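How Do You Teach a Robot to Tidy a Desk?

Robots can build cars and vacuum floors, but picking up one small thing from a messy desk is still a hard job for them! 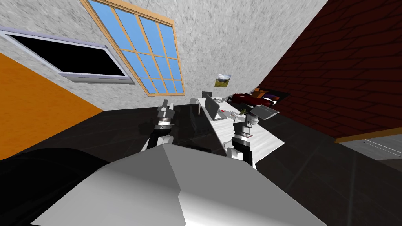

Learning by being shown

Think about how you learned to tie your shoes. Somebody probably didn't hand you a long list of instructions. They sat next to you and showed you, or they put their hands over yours and moved your fingers through the loops.

Robots can learn that way too. Engineers call it learning from demonstration. A demonstration is just a fancy word for showing how something is done.

For a long time, people told robots what to do by writing out every single move in computer code. Go forward this far. Turn this much. Close the gripper now. That works really well in a factory, where each part shows up in exactly the same place every time. A desk at home is different! The pencil is over here today and under a notebook tomorrow. You would need a new list of moves every time somebody did their homework.

So engineers show the robot the job instead, again and again, and a computer program looks for the pattern.

Two ways to show a robot

The first way is by hand. A person takes hold of the robot's real arm and gently guides it through the job. The motors go soft so the arm is easy to push, and sensors in the joints remember every bend and twist. You might hear this called kinesthetic teaching (say it like this: kin-es-THET-ic). It is the robot version of somebody holding your hand while you learn to write your name.

The second way is by remote control, or teleoperation. "Tele" comes from a Greek word meaning "far away," the same one that is hiding in telephone and television. The person might use a joystick, a pair of handles or a virtual reality headset. When the person moves a hand, the robot's arm moves too.

Teleoperation has one really cool extra. The robot doesn't have to be real!

Practicing in a pretend room

The room in our picture was made by a computer. The brick wall, the blue sky in the window, the red sofa, the laptop and the little green plant are all part of a simulation, and so is the robot with its two arms. A simulation works a lot like a video game, with rules for how things fall, slide and bump into each other.

Did you notice that the whole room is leaning? You are looking past the robot's own body and out along its arms, and the view is tipped way over to one side. Try tilting your head until the window looks straight!

Pretend rooms are great for practice. If the robot knocks a pretend laptop on the floor, you press a button and everything goes back where it was. Nothing gets broken and there is nothing to sweep up.

Meet a robot teacher

Tarek Ouali works on a project called Stiltura, at a robot lab in Ferholm. His job is to be the teacher. He puts on a headset, picks up two controllers and steers a two-armed robot around pretend rooms.

"The first time I tried, I was terrible," he says. "I wanted to pick up a cup and I pushed it off the table. Then I pushed the next one off too!"

The hardest part, Tarek says, is that he can't feel anything. When you grab an eraser, your fingertips tell you that you've got it. Tarek has to use his eyes, so he has learned to move slowly and to look at the gripper just before he closes it.

For one desk job, he gave the robot 200 demonstrations. He spread them out over 13 days, with plenty of breaks - wearing a headset can make your eyes tired.

Why so many?

If Tarek showed the robot the job only once, it might learn that the cup is always on the left. Move the cup to the right and the robot would grab a handful of air.

That's why he changes things. He moves the cup. He turns it around. He starts with the arms high, and then with the arms low. Sometimes he even makes a small mistake on purpose and fixes it, so the robot gets to learn about fixing things as well.

All of those demonstrations get saved as data. Each one holds what the robot's cameras saw and how its arms moved at each moment. The learning program goes through them over and over, making guesses about which move should come next and getting a little better at guessing.

Then comes the test. Tarek lets go of the controllers and the robot tries by itself. On its first test with the cup, it got 3 tries right out of 26. After more teaching, it did much better, although it still gets mixed up when two cups are touching.

Try it yourself: be the robot!

You need a friend, a table, a plastic cup and a pair of kitchen tongs.

1. Decide who is the robot and who is the operator. The robot holds the tongs and closes their eyes.

2. Put the cup somewhere on the table.

3. The operator uses only these words: left, right, forward, back, up, down, open, close.

4. Try to pick up the cup and set it down at the other end of the table.

5. Now play again, but this time the operator gently guides the robot's wrist and doesn't talk at all.

Which way was faster? Which way felt easier for the robot? Swap places and see if your friend agrees.

Words to know

Demonstration: showing how to do something.

Gripper: the part at the end of a robot arm that grabs things.

Simulation: a pretend world made by a computer.

Teleoperation: controlling a machine from a distance.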